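Bromside Releases Planinex 2 With Simulated Kitchen Tests

Bromside has released version 2 of Planinex, its motion planning software for two-armed mobile robots. The update went out in January to existing license holders and can be downloaded from the company's site.

The main change is in how the planner treats wrist views. Earlier versions built their collision map from the head view alone and ignored anything the wrists saw until a grasp had started. 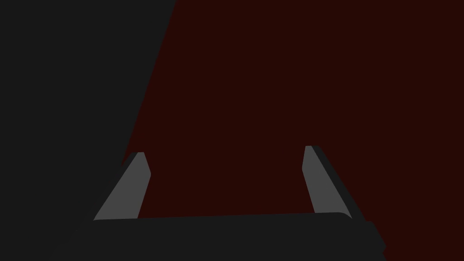
Planinex 2 reads all the views on every planning cycle. If a wrist view has too little detail to place the arm, the planner gives it a lower weight and relies on joint readings until the view improves.

"Flat surfaces gave us the most trouble," said Vibeke Juhl, who leads planning work at Bromside. "A wrist facing a plain wall would report a distance that made no sense, and the arm would stop."

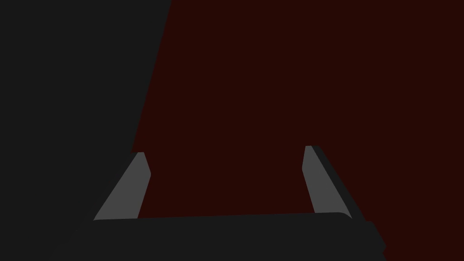
The team tested the fix on 2000 simulated kitchen layouts generated with Tilteo, a scene tool the company also maintains. Failed runs are saved with the full plan and can be replayed one step at a time. A bug listed as issue 3043, which caused the idle arm to drift while the other was reaching, has been closed.

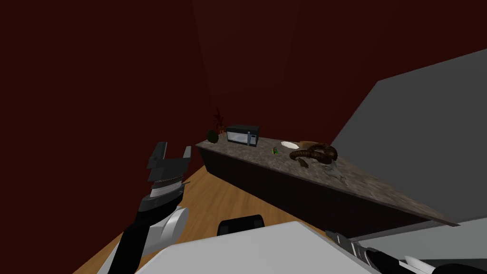

Will plans made in the older version still run?
Saved plans load without changes, but custom collision settings have to be exported again from the Zepeda editor.

Bromside is taking bug reports through its support page. The old version will get security fixes only.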